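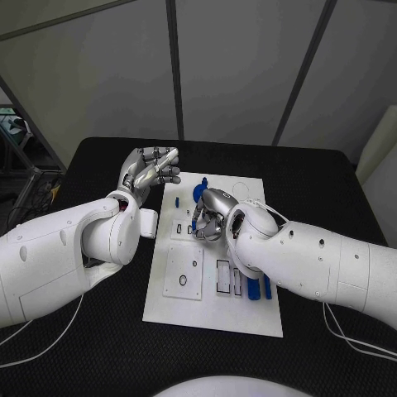
Page 5

Thread: Peg board demos - keep the bad ones or toss them?

bandance_tk
We are at 2,568 episodes on the peg board now. Same job every time: blue parts, white sheet, slotted plate, both arms live. My question is about the fumbles. If the operator misses the slot and tries again, do you keep the episode or delete it?

Prisano
Delete. The policy copies what it sees. We trained on a mixed set in July and it learned to tap the plate before every insert.

grurolden
Disagree. If you only have clean runs it has no idea what to do after a miss. Keep the recoveries, cut the drops.

Prisano
Then label them. Most people don't.

ximena_leiva
We label them. One extra key on the operator's pedal, marks the start of a retry. Took 500 episodes before everyone was using it the same way, so throw out your early labels.

bandance_tk
A pedal could work. Do you move the outlines on the sheet between runs or only the parts?

ximena_leiva
Both. If the outlines stay put, the arm goes to a spot on the table and ignores the drawing. Shift the whole sheet a little every few runs.

grurolden
I would leave the sheet alone until the grasps are good. The thin parts are hard enough with those fingers.

ximena_leiva
That cost us a full recollect. Your call.

bandance_tk
Update - went back through and added 16 retries we had set aside, so 2,584 total. Sheet gets shifted starting with the next batch. Will post the success rate for the slots when the training run is done.

Prisano
Post it with and without the retries please.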